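April
Stisham Shared Spaces Group, Pikville
Last updated: Saturday

4. Where the Cans Go

4.1 The table as a holding area

The waste plan for the Stisham building assumes that a drink can has two states: in use and in the bin. Our records suggest a third, which can last most of a workday. A can in this state has been set down on a table, near a bin, by a person who then left. We call it "parked." The word was taken from the occupants of the building, who used it in interviews without any sign of shame.

Over 13 weeks we visited the break rooms on each floor in the late afternoon and noted every can that stood or lay outside a bin. Visits were short and unannounced, although after the second week people began to greet us by asking if we had come about the cans. We had. Any effect of this on the results should have pushed the tables toward tidiness, and the reader may judge from what follows how strong it was.

A can was coded as parked if no one was within reach of it when the observer entered. We did not pick cans up to find out whether they still held anything. This was proposed in an early draft of the protocol and dropped after a disagreement with an accountant, who had only gone to get a napkin. Our count therefore includes some drinks that their owners fully meant to finish, and we have no way of separating these from the rest. Several of the owners may not have known either.

4.2 Distance

The usual explanation for a parked can is that the bin is too far away. Skodemine, the firm that furnished the rooms, acted on this in its first redesign and moved the bins closer. The gain was small. Of the 44 parked cans recorded in the corner room on the top floor, 40 were on the same table as a bin or on the one next to it. Occupants who had asked for closer bins continued to ask for closer bins, and it is hard to see where these would go.

The second explanation is confusion. Most rooms had more than one bin, of different shapes and colors, and the signs explaining them had been written at different times by people who appear to have disagreed. One floor had labels from the Swati sorting kit, which uses a system of small pictures. The picture for metal was read by our interview subjects as metal, a candle, and "some kind of hat." Where the labels were missing, people sorted by looking at what was already inside, a method that works well until the first mistake and then works just as well for the mistake.

We think confusion matters more than distance, but less than either side in the building's long email thread would like. A person who is unsure which bin to use can put the can down and walk away, and the table makes no comment. The more bins there are, the easier it is to be unsure.

4.3 Upright and fallen cans

Posture was added to the coding sheet partway through the study, at the request of the one observer who found it interesting. The rest of us have since come around. An upright can was treated by occupants as belonging to somebody. It was moved aside for lunch and moved back afterward, sometimes for days. A can on its side was treated as trash by nearly everyone we asked, and yet it was no more likely to be thrown out. Occupants said they did not want to touch it in case it was sticky.

Both postures can turn up side by side. Cases of this kind were coded separately for each can, and the bins nearby were noted by color – a rule that caused roughly half of our coding disputes, mostly over whether a given bin was yellow or green. We settled on "yellow-green" and moved on.

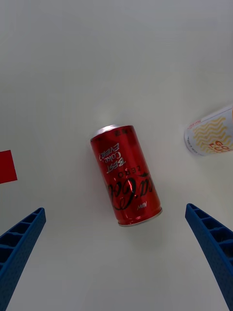

Figure 2. Top: a red can on its side on a white tabletop, coded "fallen." Bottom: a fallen red can and an upright one marked GOOD LUCK, with a dark gray bin and a yellow-green bin behind.
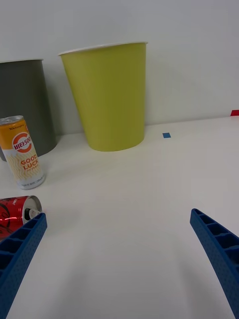
Would removing the tables solve the problem of parked cans?

It would probably move the cans to the windowsills. In the one room where a table was taken out for repair, the number of parked cans stayed about the same, and most of them were found on the sill or on top of the microwave. We would start with one clearly marked bin for metal in each room, kept in the same spot on every floor, and leave the tables where they are.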